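Search this site Go

Skanora to charge for checkout bags from January

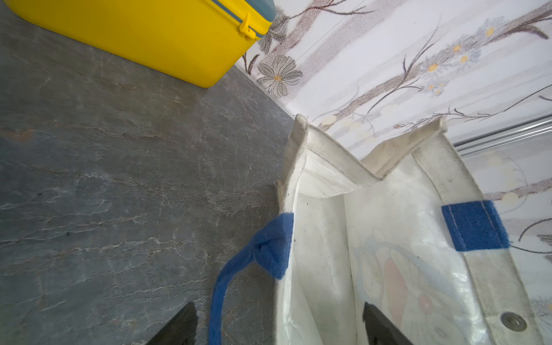 Grocery chain Skanora will stop giving out free single-use bags at all of its stores in January, the company said in a notice to customers.

Shoppers who need a paper bag will pay 20 cents. Reusable bags will be sold at the register for $2, and there will be no charge for people who bring their own. Produce bags are not affected.

The Flanska branch tried the charge last spring. Store manager Prapai Kaewkla said most regular customers were bringing bags within two months.

"We had complaints in the first week, mainly from people stopping in on the way home," Kaewkla said. "Now they keep a bag in the car."

Customers using a benefit card will not pay the fee. Staff at the Plurkau store will hand out 200 reusable bags on the first morning, one per household, starting when the doors open at 7 a.m.

The company has not said whether home delivery orders will be included.

Share 2 | Comments 20

Contact the newsroom | Copyright Kaewmanee Local News | Back to top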